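工单:Cikia 办公套间无线网络间歇性掉线
提交人:Shahla Kazemi
处理人:Annick Hawthorne
状态:已关闭
优先级:中

问题描述(提交人填写)

一月搬进新套间以后,无线网络一直不稳定。现象是笔记本右上角的信号满格,但网页打不开,视频会议画面卡住,过一阵又自己恢复。有线接入的台式机没有遇到过。手机也会掉,不过手机会自动切到移动数据,所以大家不太注意。

掉线时间没有明显规律,上午比下午多。靠走廊的几个座位最严重,靠窗的座位偶尔出现。会议室里开着门的时候还行,关上门就容易断。

已经试过的办法:重启笔记本、忘记网络后重新连接、关闭省电模式、换用另一个账号登录。都没有用。

设备情况:路由器是 Kusano 的机架式型号,放在弱电间。无线接入点是 Stetach 的吸顶型号,一共 4 台,都由弱电间的交换机供电。上网线路由 Antwi 提供。

麻烦尽快看一下,下周有一个要全程远程参加的评审。

处理记录

Annick Hawthorne,上午 9:20

收到。先确认几件事:

掉线的时候,能不能打开路由器的管理页面?如果能打开,问题多半在外线;如果打不开,问题在室内。

掉线的时候,几台笔记本是一起掉还是各掉各的?

请下次出现时记一下时间,精确到分钟就行,我好和日志对。

Shahla Kazemi,上午 11:05

刚才 10:41 掉了一次,管理页面打不开,一直转圈。坐我旁边的同事没掉,我们俩连的是同一个网络名。10:44 恢复。

Annick Hawthorne,上午 11:30

那基本可以排除 Antwi 的线路。我看了路由器的外网接口记录,10:41 前后没有断开,也没有重新拨号。

接入点的日志里,10:41 有一条你的笔记本从走廊接入点断开的记录,原因写的是"客户端主动离开"。紧接着它去连了会议室那台,认证通过,但是没有拿到地址。10:44 拿到地址。

所以信号满格是真的,认证也是真的,卡在分配地址这一步。

先做两项检查:

一、看地址池。路由器上的地址分配范围如果太小,租约又太长,访客和手机会把地址占满。

二、看有没有第二台设备在分配地址。有时候有人把家用路由器带到办公室当交换机用,忘了关掉地址分配功能。

Annick Hawthorne,下午 2:15

地址池检查完了。范围没有用满,租约时间是默认值,没有问题。保留地址里有两条旧打印机的记录,机器已经不在了,我顺手删掉,和这次的问题无关。

第二台分配服务器也没有找到。我在交换机上抓了一段时间的包,应答都来自 Kusano 路由器。

下一步看请求有没有到达路由器。

Shahla Kazemi,下午 3:50

补充两次时间:14:22 和 15:37。两次都是我抱着笔记本从座位走去会议室的路上。坐着不动的时候今天下午没有掉过。

另外评审材料我先存到本地了,真断了也不至于什么都打不开。

Annick Hawthorne,下午 4:10

这个信息很有用。走动的时候掉,说明和漫游有关,就是终端从一台接入点切换到另一台的过程。

上午掉得多也说得通,上午会议多,走动多。

靠走廊的座位处在两台接入点覆盖重叠的位置,人不动,笔记本也可能来回切换。会议室关上门,走廊那台的信号变弱,笔记本就切到会议室那台。几个现象能对到一起。

现在要弄清楚的是,为什么切到会议室那台之后拿不到地址。

Annick Hawthorne,次日上午 9:45

昨晚下班后在现场做了测试。方法是拿一台测试笔记本,依次强制连接每一台接入点,每次都释放地址再重新申请,记录结果。

走廊接入点:立即拿到地址。
开放区接入点:立即拿到地址。
茶水间接入点:立即拿到地址。
会议室接入点:第一次超时,第二次超时,等了几分钟之后成功。重复测试,结果类似。

问题集中在会议室这一台。可能的原因有接入点本身故障、网线、交换机端口、端口配置。按从便宜到贵的顺序查。

先换网线跳线。弱电间一侧的跳线换成新的,现象不变。

再换交换机端口。把会议室接入点从 11 号口挪到 5 号口,5 号口原来接的是茶水间那台,两台互换。换过之后,会议室接入点正常了,茶水间接入点开始超时。

问题跟着 11 号口走,接入点和墙里的网线都没有问题。
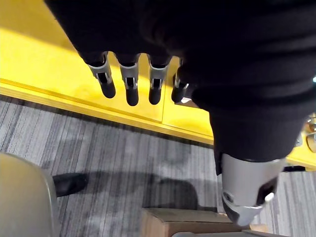

接下来比较两个端口的配置。我把交换机的运行配置导出来逐行对了一遍,差别有三处:

11 号口的描述还是旧租户留下的名字。
11 号口开了生成树,但没有设成边缘端口。
11 号口开了地址分配侦听,上面还有一条限速。

第一处只是文字,不影响。

第二处会造成端口刚启用时有一段时间不转发数据。但是会议室接入点一直通着电,端口并没有反复断开,所以单凭这一条解释不了昨天的现象。不过接入点重启的时候会受影响,应该改掉。

第三处最可疑。限速的意思是,这个端口上每秒只允许通过很少的地址请求,超过的直接丢弃。旧租户可能在这个口上接的是一台固定的设备,一台设备用不了多少请求,设得低也没关系。现在这个口后面是一台接入点,接入点后面是一屋子笔记本和手机,开会的时候大家一起走进来,请求一下子涌过来,就被丢了。

Shahla Kazemi,上午 10:30

那为什么昨晚下班后没人,你测试的时候也会超时?

Annick Hawthorne,上午 10:50

问得对,我也卡在这里。刚才又看了计数器,丢弃数在没有人的时候也在涨。

抓包之后发现,会议室的显示屏和投屏盒也连着这个无线网络,一共两台设备。投屏盒的网络设置里同时开了有线和无线,有线没插,它就隔一会儿用无线发一串地址请求,一串里面有很多个,间隔很短。限额被它一个人用掉了。测试笔记本的请求正好排在后面,就超时。

等它停下来,别的设备就能拿到地址。这和"过一阵又自己恢复"是一致的。

所以是两件事叠在一起:端口限速设得过低,加上投屏盒发请求太频繁。

Shahla Kazemi,上午 11:10

投屏盒是搬进来的时候一起装的,没有人动过设置。可以关掉它的有线选项吗?开会还要用投屏。

Annick Hawthorne,上午 11:15

可以,关掉有线不影响投屏。我来改。

中午会议室没有预订的话,我 12:30 过去,会断会议室那台接入点几分钟。其他区域不受影响。

Shahla Kazemi,上午 11:20

中午没有预订,可以。我在门上贴了纸条。

Annick Hawthorne,下午 1:25

已完成的修改:

1. 交换机 11 号口去掉地址请求限速。侦听功能保留,它能挡住私接的分配服务器,留着有好处。
2. 11 号口设为边缘端口。
3. 11 号口的描述改为现在的用途。
4. 两台接入点换回原来的端口,会议室接 11 号口,茶水间接 5 号口,跳线标签没有动。
5. 投屏盒的网络设置改为只用无线,固件更新到设备上能搜到的最新版本。
6. 交换机配置已保存到启动配置,并另存了一份到共享盘的网络文件夹。

关于第 6 条多说一句。导出配置的时候发现,运行配置和启动配置本来就不一致,说明以前有人改过但是没有保存。如果中间停过电,那些修改会丢。这次已经统一。

验证:用测试笔记本在会议室连续释放和申请地址,没有再超时。又抱着笔记本在走廊和会议室之间来回走,同时对网关做长时间的连通测试,发包 4000 个,没有丢包。会议室关门和开门各测了一轮,结果一样。

请你们正常使用,有问题直接在这张工单里回复,不用新开。

Shahla Kazemi,下午 4:40

下午开了两个会,都没有断。走过去的路上也没有断。

有一个小问题,不知道算不算:我的手机连上以后提示"此网络会跟踪设备",以前没见过。

Annick Hawthorne,下午 4:55

这个提示和今天的修改没有关系。是手机上的"专用地址"选项被关掉了,系统就会给出类似的提醒。在手机的无线设置里点网络名,把选项打开就可以。办公网不按硬件地址做限制,打开以后照常能上网。

访客网络也一样。

Shahla Kazemi,次日上午 10:05

打开了,提示没有了。

今天上午人比较齐,走廊那几个座位我挨个问过,都没有掉。先再观察几天,评审结束以后再关单可以吗?

Annick Hawthorne,上午 10:12

可以,状态改为"观察中"。

评审那天如果方便,主讲人的笔记本最好接网线,会议桌中间的地插里有网口,我测过是通的。线在会议室柜子的第二层,带 USB-C 转接头。无线现在没有问题,接线只是多一层保险。

Shahla Kazemi,下午 5:30

评审开完了,全程没有断。主讲人用的网线,其他人都是无线。可以关单。

Annick Hawthorne,下午 5:45

好的。关单前把结论写在这里,方便以后查。

故障现象:无线信号正常,认证正常,切换到会议室接入点后取不到地址,数分钟后自行恢复。

根本原因:接入点所在的交换机端口沿用了旧租户的配置,对地址请求有过低的限速。会议室投屏盒频繁发送地址请求,占满限额,其他终端的请求被丢弃。

处理:去掉限速,调整端口类型,修改投屏盒网络设置并更新固件,保存交换机配置。

走过的弯路:一开始在地址池和私接路由器上花了半天。如果先按接入点逐台测试,当天就能定位到端口。以后遇到"满格但上不了网",先问提交人是坐着掉还是走着掉,再逐台测。

遗留事项:

交换机其余端口的描述还有几个是旧租户的,没有故障,等下次维护时一起改。

弱电间的门锁有点涩,钥匙要往上提着才能拧开,已经另外报给物业。

投屏盒的管理密码是出厂默认的,已改,新密码放在密码库的会议室条目下。

工单关闭。

补充(关闭后追加)

Shahla Kazemi,上午 9:15

不是报故障。想问一下,二楼那边的同事说他们也有类似情况,信号满格但是打不开网页。他们的交换机是不是也是旧租户留下来的?

Annick Hawthorne,上午 9:40

是同一批留下来的,型号也一样。我远程看了一下,二楼接入点所在的端口也有同样的限速,丢弃计数也在涨。请他们另外提一张工单,标题里写上这张的编号,我照同样的办法改。改之前会先和他们约时间,每台接入点要断几分钟。

Shahla Kazemi,上午 9:48

已经转告,他们中午前提交。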